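Laundry & Linen > Folding and Storage
Thread: Creases set in gray fabric after leaving it heaped

kdrorka
2 May 2018
Washed at 100 F, medium spin, out of the dryer, then left on the table overnight.

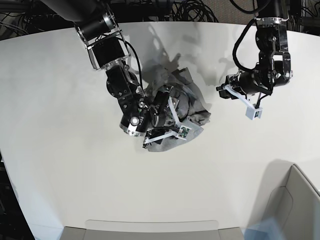 My problem is storage creases in heavy knits. I fold on a broad white table, which makes it easy to spot lint and edges, but items sit there in a pile first. Where gray fabric doubles back on itself in a mound like this one, with a peak at the top and a flap out to one side, I get lines that survive folding. Does resting time matter, or only fabric weight?

Trusix
Resting time. Anything over 2 hours in a heap and the crease is set. Shake, lay flat, smooth from the center out, then fold.

Karpenko196
Disagree. Moisture matters more than time. I have left fully dry knits piled for a day with no lasting lines. Pull a sleeve seam and check it. Seams dry last.

Trusix
Seams, yes. The body of the garment creases either way under its own weight.

iltberg
Weight of one item is negligible. A full basket is a different case.

Karpenko196
Agreed on the basket. kdrorka, what dryer setting?

kdrorka
Low, some 50 minutes. Seams were slightly cool when I checked the next load, so possibly damp.

Karpenko196
Add ten minutes and compare.

Yaryna Didenko
Fold in thirds lengthwise, then in half. Fewer hard edges than quarters. Existing lines come out with steam on the reverse side.

kdrorka
Will run both loads the same way except for drying time.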